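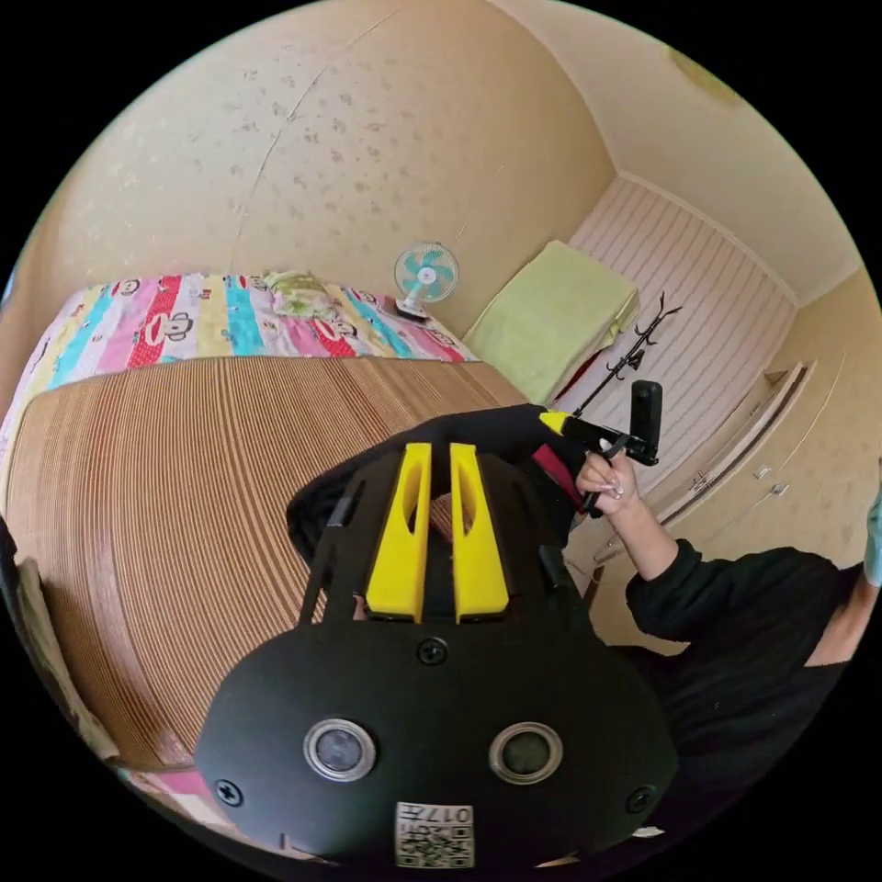
1/12
Care of the hand-held gripper units: a thread from the Drarnilach equipment desk. These notes apply to every unit with yellow fins and a two-lens front face, and replace the guidance posted in June.

2/12
Each unit is identified by the small white label at the bottom centre of the face. Please quote its number in all correspondence. Operators reading the label through a wide-angle view should note that the characters may appear reversed. Record the number as it is printed on the unit itself.

3/12
Before work begins, inspect both fins under good light. They should stand parallel, with an even gap between them. A fin that leans, twists or touches its neighbour at rest is to be reported to Philomena Quaye, who holds the spare pairs. Fins are replaced in pairs only.

4/12
Check the oval cut-out in each fin for fine splits. Splits begin at the narrow ends of the oval and are easily missed when the fin is unloaded. Flex each fin gently by hand, once in each direction, and look again.

5/12
Lenses are cleaned with the dry grey cloth supplied in the Asley kit. Household glass spray is not approved for this purpose – it has clouded the coating on 3 units already. If a fingerprint will not lift with the dry cloth, leave it and send a note to the desk.

6/12
Screws on the face are to be tightened to the mark on the Nulora driver and no further. A screw that turns freely past the mark has a worn thread. Tape is not an acceptable repair. Please withdraw the unit and enter it in the Wolde register on the same day.

7/12
Straps. The strap should be snug enough that the unit does not rock when the wrist is turned, and loose enough to be removed with one hand. Where two tools are worked together, straps must be kept well clear of the fins of both. A strap drawn between the fins will pull them out of alignment.

8/12
Operators working from home are reminded that the start-up check is the same in a bedroom or a kitchen as it is in our own rooms. Set out a flat surface, keep cords and loose fabric away from the fins, and open and close the unit 30 times before the first recording. Listen for any change in the sound of the slide.

9/12
Following a review by Zinash Mamo, the rest interval has been revised. Units are now to be rested after 60 minutes of continuous use. The previous interval allowed the housing to become uncomfortably warm by mid-afternoon, and several operators had written to us on that point.

10/12
Service is due at 760 hours. The desk will contact the operator before that figure is reached and arrange a loan unit. Operators are asked not to open the housing themselves. Two units were returned this season with the slide spring fitted backwards, and both required a full rebuild by Chaltu Gashaw.

11/12
Units returned by courier should travel in the rigid case, fins closed, with the foam collar over the lenses. Padded envelopes will be refused at the counter. Please enclose a note describing the fault in your own words – "sticks when opening" is of more use to the bench than a fault code.

12/12
Questions about spare parts should be directed to Philomena Quaye, and questions about service dates to Zofia Lis. The desk is staffed until 4:30 p.m. A printable copy of the start-up check is available on request, in regular or large type.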